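Quand je demande à Triin Tamošiūnaitė depuis quand elle s'intéresse aux robots, elle me corrige tout de suite. Elle s'intéresse aux vieux ordinateurs, et le robot est venu après. Elle enseigne au lycée technique Navamard, où elle anime avec Gianni Parisi un club qui réunit 17 élèves de deux niveaux différents. Leur projet de cette année s'appelle Lins. Il s'agit d'apprendre à un bras robotisé à démonter des ordinateurs de bureau mis au rebut, pièce par pièce, sans casser ce qui peut encore servir.

« Les élèves voulaient d'abord faire un robot qui joue au basket, raconte-t-elle. J'ai dit oui, mais qui va utiliser ce robot après le concours ? Ils ont réfléchi une semaine et ils sont revenus avec l'idée des ordinateurs. »

Le lycée avait justement un stock à évacuer. L'association Cladell, qui reconditionne du matériel pour les familles du quartier, a fourni le reste. Au total, 52 machines sont passées par l'atelier depuis la rentrée de septembre. Certaines ont été ouvertes à la main, pour que chaque élève comprenne où se trouvent les loquets, les rails et les connecteurs avant d'écrire la moindre ligne de programme.

« Gianni est très strict sur ce point, dit Triin Tamošiūnaitė. Celui qui n'a jamais retiré une barrette de mémoire avec ses doigts ne pilote pas la pince. »

Gianni Parisi confirme en riant. Il est mécanicien de formation et il parle volontiers de la résistance des plastiques. Selon lui, la difficulté d'un boîtier n'est pas dans les vis, mais dans les petites pièces qu'il faut pousser et tirer en même temps. « Une main humaine fait cela sans y penser. Pour la pince à deux doigts, il faut décider lequel pousse, lequel retient, et sous quel angle on arrive. Les élèves dessinent cela au tableau. Parfois le dessin prend plus de temps que le programme. »

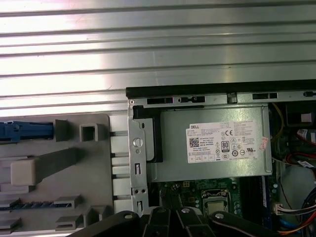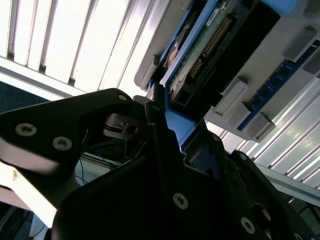 Tonantzin Solís, élève de terminale, s'occupe des trajectoires. Elle a commencé par piloter le bras à distance, en suivant l'image de la petite caméra fixée près de la pince, et elle garde de ces premières séances un souvenir mitigé. « Sur l'écran, on croit qu'on est encore loin, et puis on touche. Au début je m'arrêtais tous les deux centimètres. Mon camarade Alcides lisait les valeurs de force à haute voix, et moi je ne regardais que l'image. »

Alcides Seixas, lui, a établi la règle que tout le groupe applique aujourd'hui : au-dessus d'un certain effort, le bras recule et attend. La valeur a été changée plusieurs fois. Trop basse, le bras n'ouvrait rien. Trop haute, il a fendu un support en plastique, et la pièce est maintenant accrochée au mur de l'atelier avec la date et les initiales de l'opérateur. Je demande lesquelles. On me répond que c'est un secret du club.

Je voulais savoir aussi comment les élèves supportent la répétition. Pour un seul geste, ils ont enregistré plus de 100 essais, et beaucoup se ressemblent. Tonantzin Solís hausse les épaules. « On met de la musique. Et on change de poste à chaque série - un pilote, un note, un remet la machine en place. Le plus ennuyeux, c'est de remettre en place. »

Le concours Cinammont aura lieu au printemps. Chaque équipe y recevra un ordinateur qu'elle n'a jamais vu, et c'est ce qui inquiète Triin Tamošiūnaitė. « Nos élèves connaissent très bien quelques modèles. Avec un autre boîtier, le loquet est à gauche, ou bien il n'y a pas de loquet. Il faudra regarder avant de bouger. »

Dirk Schmieder, qui coordonne les dons chez Cladell, a promis pour cela un lot de machines de marques mélangées. Elles doivent arriver avant les vacances. En attendant, le club se réunit deux fois par semaine, après les cours, et Gianni Parisi cherche encore des tournevis longs. Si un lecteur en possède qu'il n'utilise plus, il peut les déposer à l'accueil du lycée, au nom du projet Lins.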